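Kitchen notebook, Davotgate bench
July, started 9.20 am

Cold lunch trial, second go. Bread, lemon, tea, ice. Same menu as last time with the changes we agreed on the phone. Writing as I go so the times are right, and tidying the spelling after.

Bread first. The green-speckled loaf was baked last night and left on the rack under a cloth until this morning. Flour is the Candska strong white, same sack as before, a bit under half left. I kept the water where it was and gave the dough a longer rest in the fridge. It came out a better shape than the first one, which had spread and gone flat on one side. The crust is brown all the way round and I'm happy with that. The first loaf was pale at the ends and I put it down to the tin sitting too near the oven door, so I turned the tin halfway through this time.

Crumb is closer than I wanted. Fine for a plain slice, a bit tight if anyone wants to put something wet on it. The green is more even now. Last time I folded the dried greens in at the end and they gathered in streaks. This time they went in with the flour and got a proper mixing. The colour faded slightly in the oven, which we should expect every time, and I wouldn't try to fix it by adding more. More greens made the first one taste of hay.

Slicing. Waited until the loaf was fully cold. Cut with the long bread knife from the drawer on the thick setting of the guide, heel thrown in the crumb tub. Thick setting is right for this loaf. On the thin setting the slice bends when you lift it and the crust tears from the bottom corner. I did one thin slice to check and ate it.

The short plastic knife isn't for bread. It will do soft fruit and butter and that is all. I've written this down before and I'm writing it down again as someone has had a go at a crust with it and the edge shows it.

10.05. Lemons. Bag from Meireles, waxed, so they were scrubbed in warm water and dried. The bag was mixed sizes. Two of them were very hard and gave hardly any juice even after rolling on the bench with the flat of the hand. Put those aside for zest. The softer ones were much better and I got 84 ml from what I squeezed for the first jug. Strained it through the small sieve, pips and all the loose pulp out.

Rolling the lemon before cutting does help. I did one without, cut straight from the fridge, and it was a poor result against its neighbour from the same bag. One pair isn't much to go on but I shall carry on rolling them.

For the slices: cut across the middle, keep the half face up on the board, take rounds off as they're asked for. A lemon sliced in advance dries at the edge and looks tired by the time the tea is poured. Keep the end pieces for the jug.

Lime was in the bag by mistake, or it was a present. Tried a round of lime in one glass. It's sharper and I thought it fought with the tea. Left the lime question open as I was the only one tasting.

10.40. Tea. Stopped brewing our own for this trial. Brewed tea went cloudy in the fridge last time, both jugs, and I lost the morning trying to clear it. Bottled tea solves that. It's unsweetened, keeps its colour and pours the same each time. The drawback is the price and the number of empties, and there's no room under the bench for a second recycling box. If we go back to brewing I'd want to cool it slowly on the side before it goes anywhere near the fridge, and make it a little stronger for the ice.

Bottles stand upright in the copper wire rack at the back. I like the rack there. Before, they were lying in the door of the fridge and one leaked from the cap into the salad drawer. Labels outwards so the best-before can be checked without picking everything up.

Ice. The freezer makes plenty overnight if the trays are filled to the line. I weighed the lot this morning out of curiosity and it was 4000 g across all the trays and the bag, far more than we can use. Decant a small amount into a bowl for the bench and leave the rest frozen. Metal scoop only. The scoop lives in the bowl during service and goes through the wash afterwards, it doesn't go back in the drawer with a wipe.

How long the bowl lasts: I put it out, got on with the lemons, and when I next looked there was water in the bottom and the cubes had started sticking together. Tipped the water off and topped up. Smaller bowl more often would be the answer. The Dament insulated tub would be better still but its lid has gone missing. If you've seen a grey lid with a ring in the middle, it's that.

Order of laying out. I moved things about a good deal this morning and this is where I ended up:

Plate towards the near side, by itself, nothing crowding it. Board to the right of the plate. Whole fruit beyond the board on the table so it can't roll on to the knife. Ice and scoop further right, away from the bread. Bottles back left. Tray at the back in the middle, kept free for carrying. Folded cloth beside the tray where either hand can get it.

The main change from last time is bread and ice on opposite sides. Last time I had the ice next to the loaf and drips got on the slices every time somebody scooped. A damp slice of this bread goes gummy quickly.

The other change is the board staying put. I used to shift it in front of me for each lemon and back again for the bread, and the bench was never dry. Now the board does fruit only. Bread goes from the cutting guide to the plate.

11.30. Laid it all out properly and left it so we could work from it.

Slice on the round white plate. Half lemon cut side showing, low down on the board with the yellow knife and the brush, spare lemons and the lime just off to the right. Ice in the pink bowl. The mint-green bowl ended up past the cloth, and the Rabbit tray is the one we carry on from now on.

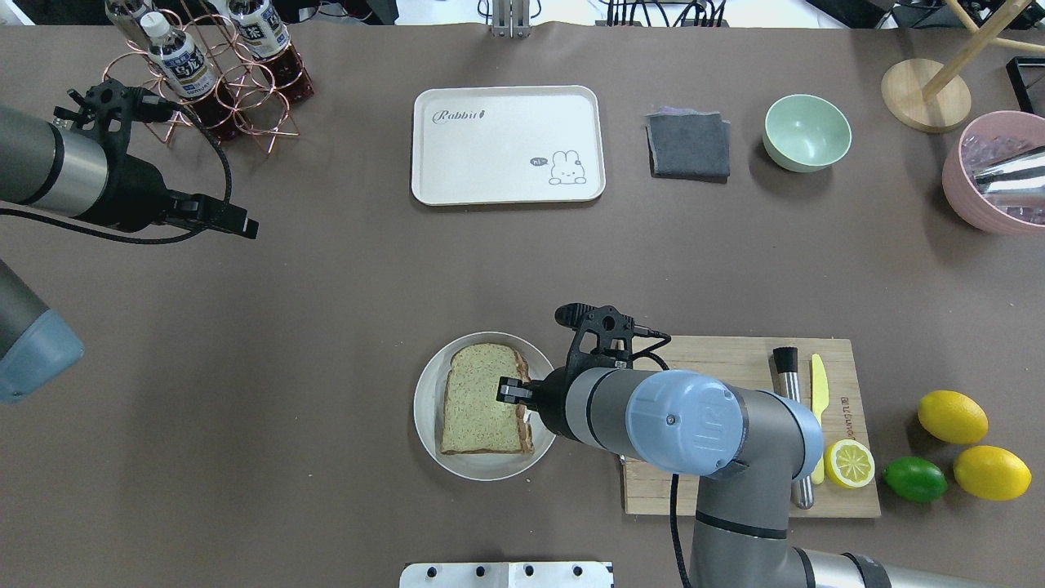 Man-sik Seok thinks the slice should be toasted on one side before it goes out, and that the tight crumb would be a help then, as it would take butter without letting it through. He also wants the lemon in the glass before the ice. If it goes in last it sits on top and you get it on the lip at the first mouthful. He is against the lime altogether.

I tried his order with the lemon and he has a point. Lemon, ice, tea. The ice holds the round down and the tea takes the flavour on the way past. I've crossed out the old order on the card by the fridge and written the new one in.

Toasting I'm less sure of. It means the grill on in July and a hot thing on a cold plate of food. Will try it once with the next loaf, toasted and then cooled on the rack, and see if the slice stays crisp long enough to be worth it.

Clearing up. Board scrubbed with the brush and salt, rinsed, stood on its edge to dry. Don't leave it flat, it's had a slight rock in it from the last time it dried flat and I don't want to make that worse. Brush rinsed and hung with the bristles down. Remaining lemon half in the covered dish, top shelf, use today. Whole ones back in the bag.

Leftover slices are in the bread bin wrapped in the cloth. The heel and the crumbs are in the tub for breadcrumbs, which will be green, so please label them. They went into a fish pie last time without anyone being told.

To do before the next one:

Loaf with slightly more water, same rest, same tin, turned halfway.
Ask Meireles for unwaxed if they have them, and smaller.
Find the tub lid.
Second recycling box, or a decision on brewing.
Try one slice toasted.
More tea, down to 2 bottles not counting what's on the rack.
Replace the bread guide screw, it's working loose on the left.

Flour order to Candska can wait until the sack is a quarter full. Their delivery takes its time in summer so don't leave it later than that.

Finished 12.50. Oven off, freezer trays refilled.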